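El plato llano

El plato llano es la pieza de vajilla más corriente que existe, y quizá por eso le tengo tanto cariño. Es casi plano, tiene un ala más o menos ancha y en él se sirve el segundo, aunque en mi casa se servía todo (¡hasta la sopa, si era espesa!).

Partes

El borde exterior se llama ala – a mí me gusta ancha, para apoyar el pan –, luego viene la caída y por último el fondo. Por debajo lleva el pie, un anillo que lo separa de la mesa. Muchos fabricantes ponen ahí su marca, y confieso que yo les doy la vuelta a los platos en casa ajena.

Materiales

La loza es más blanda y se desconcha enseguida; la porcelana cuece a más temperatura y aguanta mejor. También los hay de vidrio templado, de melamina y de metal esmaltado, que son los que me llevo al campo. 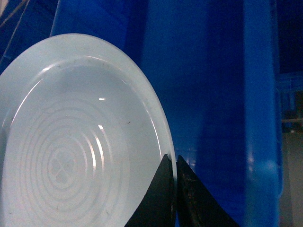
Plato blanco liso, de ala ancha, con anillos concéntricos y un pequeño emblema en el centro.

Uso y cuidado

Los míos son de Celtorero, una serie blanca que compré en diciembre. Eran 14 y quedan ocho, así que de cuidados sé lo justo: nada de estropajo metálico y un papel entre plato y plato al apilarlos.

Véase también: plato hondo, fuente, vajilla.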